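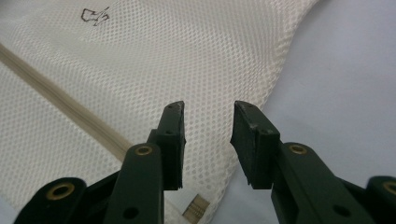 Laundries, care homes and small hotels that have been wondering whether a machine could ever be taught to cope with their linen now have a new way of finding out, and it doesn't begin with buying a robot. Bivow, the firm based at Povside, has opened bookings for a service it calls Lund, in which its own people handle a customer's fabrics with a pair of hand-held grippers and record how each job is done. The recordings are then used to train a robot arm fitted with the same kind of fingers.

Customers send in a box of the things they deal with every day – towels, pillowcases, mesh bags, whatever fills the trolleys – together with a note of how they like them folded or packed. The standard booking covers 14 different items and gives nearly 4000 recorded goes at handling them, which Bivow says is plenty for a first trial. A smaller package of 3000 is on offer to anybody who only wants to try a few things out, and the difference can be paid later if they decide to carry on.
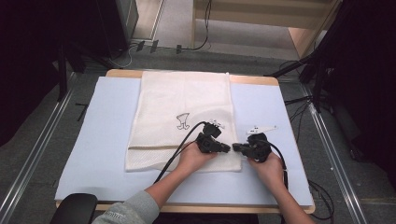 *A folded towel on the work table, with a gripper in each hand.*

Soft things have always been the awkward end of automation, as anyone who has wrestled with a fitted sheet will readily believe. A cardboard box keeps its shape when it is picked up, while a towel droops and slides and seldom lands the same way again, and a zipped bag brings troubles all of its own. Bivow's view is that people already know how to deal with all this without thinking, and that the sensible course is to let them get on with it, tools in hand, and learn from what they do.

Results come back in three weeks, along with a plain written report saying which items look promising and which are best left to the staff for the time being. We were rather pleased to see that last part in the leaflet, as it isn't always the sort of thing a supplier cares to put in writing.

Those who already own a Fudov arm can have the finished training loaded on to it for no extra charge. Other makes will be added later on, and Bivow is happy to hear from owners in the meantime. Bookings are open now for work starting in September, and the boxes are returned with everything that was sent – folded, naturally.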